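Sorting the clothing drive donations in the back room at Solline this month. A few notes as we go, for anyone thinking of dropping off a bag in March.

Denim is the biggest pile by far. We set out to collect 100 pairs of jeans for the Burkodthorpe swap and we're at 283 pieces of denim, if you include the jackets and skirts.

Everything gets checked on the table before it goes on a shelf. Zipper, button, pockets, knees, hems. Please empty your pockets at home. Mikkel Mogensen has a jar of keys and he'd like to give them back.
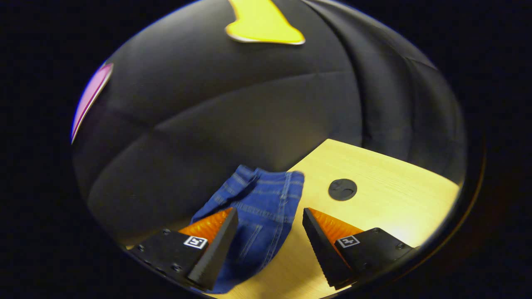 Solline Clothing Swap – Sorting Team

Faded is fine. Worn-in blue denim goes faster than dark at every swap we've run, so don't hold a piece back over a few pale patches.

What we can't put out: broken zippers, paint, anything with a strong smell. Those go to Ragnheiður Hjaltested's mending group, who take them apart for patches and bag straps. They could use more thread – heavy topstitching thread, gold or navy.

A question from yesterday's post: do you want things folded? Thanks for asking, but no. We unfold every pair to check it and then fold it our own way. A clean pair in a heap is as good as a clean pair in a stack.

Our way, for those helping out: one leg over the other, seat tucked in, then fold in thirds from the hem. Size tag on the outside. Shelves run by waist, smallest at the left.

The black cloth with the big colored letters is staying up by the table through the swap. Several people have asked.
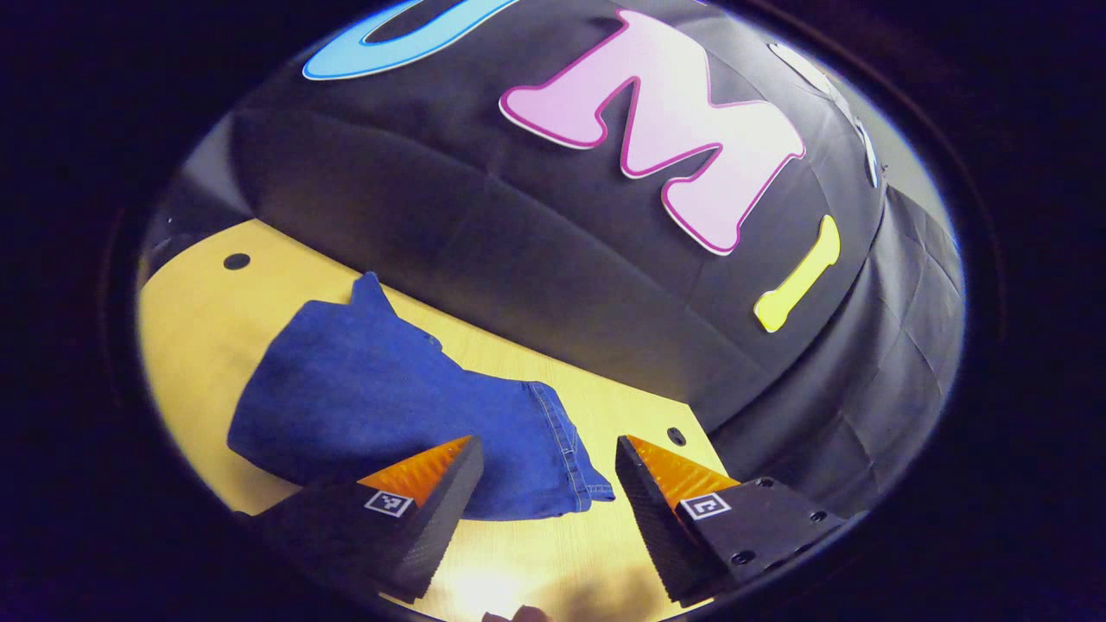

Solline Clothing Swap / Sorting Team

Shift times: mornings from 9, evenings from 6. 2 hours is a full shift, and you can leave early if you need to. Bent Þorgeirsson has the sign-up sheet.

Kids' jeans are the one thing we're short on, mostly the middle sizes. If yours have outgrown theirs, bring them by.

We have 400 paper size tags printed and no string to tie them with. If you have a ball of cotton string you aren't using, leave it at the front desk with Unnur Hauksdóttir's name on it.

Next post when the shelves are full.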